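About the Ernwood Manipulation Club

Home | About | Join | Results | Contact

We are a student robotics club at Ernwood College. Other clubs build robots that throw things, climb things or knock each other over. Ours try to pick up a bag without dropping it. Attendance at our matches is what you would expect.

The club was started by Tsutomu Murakami, who teaches controls and wanted his students to meet an object that didn't behave like the ones in the textbook. The first meeting drew seven students and used up most of a box of sandwich bags. Membership now stands at 43, and the bag budget has its own line.

What we do

Each fall, new members join a bench team and learn to run a two-armed setup by hand before they write any code for it. Most are surprised by how bad they are at this. Hiwot Wolde, our bench lead, asks everyone to log 200 attempts at a task before they're allowed to have an opinion on the gripper. Opinions on the gripper are plentiful by then.

In the spring we turn to the Honville Cup, a regional contest in handling soft and awkward objects: bags, cloth, cables, wrappers. Teams get the object list in March and complain about it until April. Last year we finished fourth out of nine with a score of 97, which we have printed on a banner because the banner was already paid for.

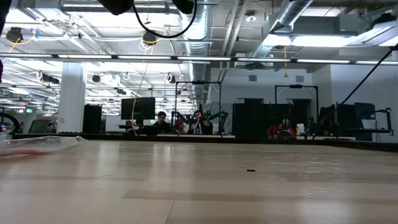
Clear plastic is still our least favorite category. It shines, it changes shape when you look at it sternly, and our vision code has at various times taken it for the table, a second bag and nothing at all. Wakana Hamada's team has been working on this for two semesters and reports that it is now wrong in more interesting ways.

Who we are

Waltraud Lüthi runs the lab and decides who gets a key. Toshiko Iwasaki, a former member, came back to coach the contest teams and keeps the practice schedule. The student officers change every June and are listed on the Contact page, usually by October.

Joining

Any enrolled student can join. You don't need to know how to program, solder or explain what a quaternion is, though someone will try to explain it to you. Dues are due at your second meeting, so the first one is free. We meet at 6 p.m. in Room 232 of Xu Hall. Please tie back long hair, leave drinks on the shelf by the door, and don't throw away any trash you find on a bench until you've asked whether it's an experiment.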